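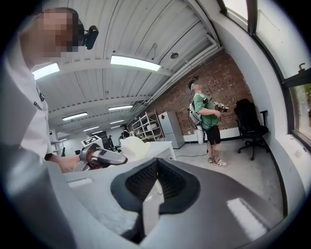 5 Apr 2024
By the Office of Member Services, Ellano Housing Association

The annual review of shared laundry rooms has been completed for all buildings at the Rantala and Skuvov sites. Residents returned 900 survey forms, and the results have been passed to the property management office.

Most comments concerned opening hours. Beginning in June, laundry rooms at Rantala will open one hour earlier and remain open until 10 p.m. Hours at Skuvov are unchanged. Residents are asked to remove their clothes promptly at the end of each cycle and to clean the lint screen after using a dryer.

The association has also renewed its service agreement with Zurkico for a term of 2 years. The agreement covers 61 washers and dryers. Faults should be reported by telephone, giving the building name and the number on the front of the machine. Refund requests must be made in writing within 30 days.

Copies of the full review are available at the front desk of each site.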